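# Workshop tips: getting a table-clearing arm to behave in the simulator

Running list, newest stuff near the top, more or less. Add yours at the bottom, keep it short.

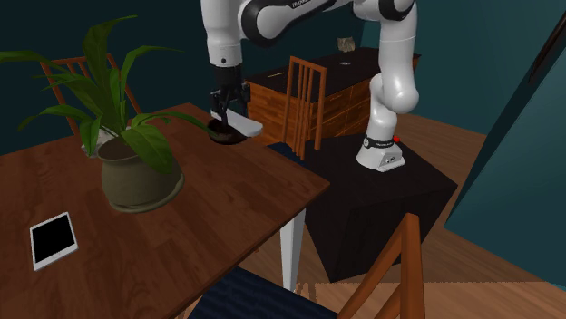 *Dining room scene. Gripper over the dark dish, flat white thing next to it, plant and tablet still on the table.*

## Before you hit run

- Save the scene under a new name first. Every time. Lost most of a Wednesday to an overwritten table.
- Fix the random seed, write it in the run notes. "It worked yesterday" is no use without the seed.
- Check units on anything you import. Meters vs. millimeters. A spoon the size of a canoe is easy to spot, a dish that's 3 percent too big isn't.
- Friction values: look at them, don't trust the defaults. Default dishes are often slippery as soap.
- Turn off shadows and reflections while you're working on motion. Turn them back on before you test the camera side. Put it on a sticky note.
- Let the scene settle a second or two before the arm moves. Objects get dropped in a hair above the tabletop and they jiggle.

## Collision shapes

Biggest time saver on this page. Use simple shapes for furniture — boxes for the tabletop and the dresser, a few boxes for each chair. Slatted chair backs are murder if you leave the full mesh in. All those spindles get checked one by one and the planner crawls.

Fat box around the whole chair back is fine. You're never going to reach through it anyway.

Exception: the thing you're picking up. That one needs a decent shape. A shallow dish as one solid lump has no inside and no rim, so the fingers close on thin air or stop too high. Split it into wedges. Riseo has a button for this, menu's under Tools, then Shapes (moved in the last update, used to be under Edit).

## Plants

Leaves are a pain. Options:

1. Pot as a hard obstacle, leaves as a soft one with a cost. Arm can brush past if it really has to.
2. One big cylinder around the lot. Safe, but eats half the table and then you wonder why there's no path.
3. Leaves ignored. Fine for a quick look, don't demo it.

I do 1. Annapurna does 2 and then shrinks it until something works. Both get there.

Broad leaves also block the camera. Before you blame the detector, look at the actual camera view and see if a leaf is in the way. Did this twice in one week.

## Planning

- Plan to a point above the object, *then* go straight down slow. Don't let the planner pick its own way in to the dish, it'll come in sideways and shove it along.
- Hover height: start at 6 cm over the rim. Lower once it's reliable.
- Give the elbow a preference. Otherwise you get a different pose each run, one out of five swings over the chairs for no reason.
- Planner timeout 5 seconds. If it needs longer the goal is bad, go fix the goal.
- Failed plan? Draw the goal pose on its own, no arm. Usually it's inside the table.
- Pedestal counts as an obstacle too!! Folks leave it out because the arm's bolted to it. Then the forearm goes clean through the corner on the way back.
- Keep the path log even for good runs. You want something to compare against when it goes wrong.

## Flat stuff

Flat things on a flat table are the worst pick there is. Two-finger gripper pointing down can't get under. What has worked for me:

- Slide it to the table edge, grab the overhang. Slow but boring, boring is good.
- Push it up against something heavier and pinch.
- Rotate the wrist so the fingers line up with the short side. Check the angle from perception first, a few degrees off and one finger lands on top.
- If the flat thing is close to a dish, move the dish first. Two objects touching get seen as one object about half the time. Gun-woo's fix is to run detection again after every single move, costs you a bit of time, worth it.

## Perception odds and ends

- Dark dish on a brown table, dim light: depth is fine, color isn't. Lean on depth.
- A tablet with a dark screen may come back as a hole in the table. Add it to the keep-out list by hand if it's not part of the task.
- Perfect simulated depth is a trap. Add noise early. Everything I tuned on clean depth had to be redone.
- Vary the wall color and the wood. If your detector only works with teal walls you've trained a teal wall detector.
- Save the label file *with* the images, same folder. Please.

## Gripper code

- Close on force, with a width limit as backup. Width alone breaks as soon as someone swaps the dish.
- Wait a beat after closing before lifting. Three frames is plenty in our setup.
- Check the finger gap after the lift too, not only before. Fully closed means you dropped it or never had it. Log which.
- If a held object shakes, it's the time step nearly always. Halve it and see before you touch the gains.

## Little scripts worth having

- One that resets only the table objects and leaves the arm where it is. Celter does this with a single flag, for Warrier you have to write it yourself (15 lines or so, ask Gun-woo for his).
- One that plays back a failed run at quarter speed.
- One that counts successes over a batch and prints the seeds of the bad ones. Last batch we did gave 67 good picks and the bad ones were nearly all the same seed family, so one bug.
- A "who changed the scene" diff. Scene files are long and you wont spot a moved chair by eye.

## Still don't have a good answer for

- Chairs pushed in vs. pulled out. Planner likes one, hates the other.
- Gedard export drops the object names. Re-typing them each time, if anyone has a converter send it to Annapurna or me.
- Cables. Skipping cables untill December.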